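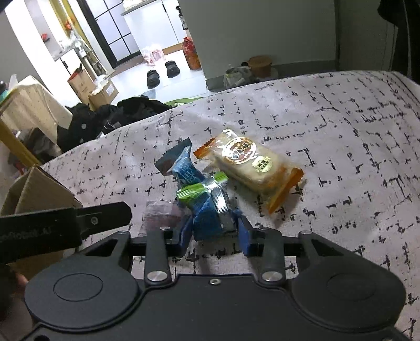
Home | Sport | Features

20 Mar 2024
By Eleri Gape

Clodley women's hockey team play their first away tie at Bellis in August, and the coach fare is the problem. Glenys Trevor, who has managed the side for 8 seasons, needs £600 and has £200.
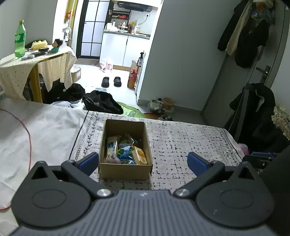
Trevor wants the squad there the night before. Food will come from home, mostly wrapped snacks packed in a cardboard box like the one on the bed. "We can't feed everyone at the services," she says.

Related
Climano rink reopens
Taro Cup draw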